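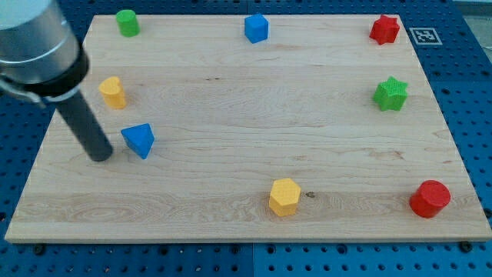

**How is a tie decided when two clubs finish a group level on points?**

The tie is decided by a fixed sequence of criteria set out in the competition regulations. Each criterion is applied in order, and the process stops as soon as the clubs can be separated.

The steps below explain how to work out a final group table for the Umau Regional Cup. They are intended for club secretaries, match delegates and local reporters. The regulations as amended in May apply to all groups in the current season.

## Before you start

You will need:

- the confirmed result of every match in the group
- the disciplinary record of each club, as issued by the competition office
- a note of any match that was awarded or abandoned

Do not use scores taken from live broadcasts or club websites. A result is confirmed only when the signed match report has been accepted.

## Step 1: Build the basic table

Award three points for a win, one for a draw and none for a defeat. List the clubs from the highest total to the lowest. Where every club has a different total, the table is final and no further step is required.

## Step 2: Set aside the matches between the tied clubs

Where two or more clubs have the same total, make a separate table that contains only the matches they played against each other. Rank the clubs by:

1. points in those matches
2. goal difference in those matches
3. goals scored in those matches

Away goals carry no extra weight at the group stage.

If three clubs are tied and this table separates only one of them, return to the start of Step 2 and apply it again to the remaining two. The results against the third club are then left out. This is the part of the procedure most often missed.

## Step 3: Use the full group record

Clubs that are still level are ranked by goal difference across all group matches, and then by goals scored across all group matches. A match awarded by the competition office counts as 3–0 unless the score on the field was more favorable to the club receiving the award.

## Step 4: Apply the disciplinary count

Add one point for each yellow card and three for each red card shown to players on the field. A red card resulting from two yellow cards in the same match counts as three points in total. The club with the lower count is placed higher. Cards shown to coaches and other staff are not included.

## Step 5: Drawing of lots

Lots are drawn at the competition office. Each club concerned may send one representative. The draw is held even if a club chooses not to attend.

## Worked example

Brastarero and Noguchi both finish on 13 points, ahead of Gison. Brastarero won the first meeting 2–1, and Noguchi won the second 1–0. Each club has three points from the two matches. Goal difference is level, and so are goals scored, at two each.

The tie moves to Step 3. Brastarero has a group goal difference of plus six and Noguchi has plus four – Brastarero therefore finishes first, and Step 4 is not needed.

## Submitting a query

A club that believes a table is incorrect should write to the competition office within 40 hours of its publication. State the group, the step in question and the matches involved. Queries about refereeing decisions follow a separate procedure and cannot be considered under this one.

Last updated: Jul 7, 2018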